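Akdale Apartments: Progress Report to the Lender
Prepared by Rurnus Property Management
3 Oct 2026

Leasing

Of the 367 units at Akdale, 235 are now leased and occupied. Most of the units still open are two-bedroom layouts in the east building, where the kitchens were finished last. One-bedroom units are moving faster than we planned for, and we have stopped offering the free first month on those. The offer stays in place for two-bedroom units until January.

Eighteen applications are in screening. Past experience at the property says that a few of these will drop out over income documents, so we have not counted any of them in the rent figures sent with this report.

Unit renovations

The west building is done. In the east building, flooring and paint are complete on all floors, and the contractor, Guimarães, is working through the punch list. The main items left are closet doors, bathroom fans and touch-up around the window trim. Countertops on the top floor were delivered in the wrong color and have been reordered at the supplier's cost.

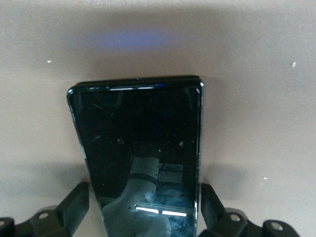 Two of the elevators failed their first inspection because of door timing. Both were adjusted and passed on the second visit. The repair was covered by the service contract, and no draw on the reserve was needed.

Common areas

The pool deck is resurfaced and open. The fitness room is waiting on rubber flooring. Landscaping along the front entrance was pushed back so that the irrigation line could be replaced first.

Rent collection

The move to the Sterusis payment portal is finished. Late payments went up in the first month while residents set up their accounts, then came back down. We still accept checks at the leasing office.

Budget

Renovation spending is within the approved amount. Contingency has been used for the irrigation line and for extra drywall work in the east stairwell. We are requesting release of the next draw once the lender's inspector has walked the top floor.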